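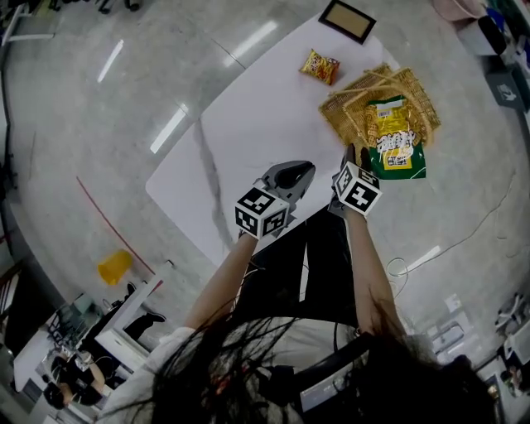
6 December 2020

I have been meaning to write about the new turntable since the weather turned, and every time I sit down to do it I put on a record instead and the evening is gone. So tonight the thing is switched off, there's tea in the big mug, and I'm going to get through this.

Those of you who have been reading for a while will remember the old Enberg, which came to me from my uncle Vlastimil Šindelář along with a crate of polkas and one very good Dvořák. It played everything I own, some of it far too often, and in March the motor started to make a noise like a cat being polite about its dinner. I cleaned it, oiled it, and moved it to the other shelf (I don't know what I thought the other shelf would do). By summer the slow movements were wandering up and down in pitch and I couldn't listen to piano on it at all.

My cousin Žofie kept telling me to go and hear the Clestis. She has had hers for two years and talks about it the way other people talk about their dogs. I put it off, partly from loyalty and partly from the price, and then one wet afternoon I found myself outside Slanina, the little hi-fi shop down on Curkgate, with a Bill Evans record under my coat. I was in there for three hours! They let me play the whole first side, then the second, and then they brought out a different cartridge and let me start over.

What I noticed first was the bass, which on the Enberg had always been a sort of warm fog. I loved that fog, I really did, but on the Clestis I could follow the bass player from note to note and hear where he leaned on one a little. Brushes on a snare sounded like brushes. The surface noise was still there, since my records are my records, but it seemed to sit off to one side and mind its own business.

It isn't perfect. The lid is a nuisance and won't stay up at any angle I find useful. Changing speed means lifting the platter and moving the belt by hand, and as I own 113 singles and like to play them in a silly order, I do a lot of lifting. The manual is very thin and assumes you already know how to set the tracking force. I didn't, or I had forgotten, and Žofie had to talk me through it over the phone while I held a flashlight in my teeth.

I also ended up moving both speakers. With the old deck they were pushed back against the wall to help things along, and with this one that was too much, so they've come forward by the length of my hand and the left one now blocks the bottom drawer of the sideboard. I can live without that drawer. It's mostly candles.

The Enberg is still here, under a tea towel in the spare room. Uncle Vlastimil thinks a new motor can be had if I'm patient, and I would like to hear the polkas on it again, fog and all. If anyone has a lead on a motor, or a cure for a lid that won't stay up, please leave me a comment. I'm off to play the Dvořák.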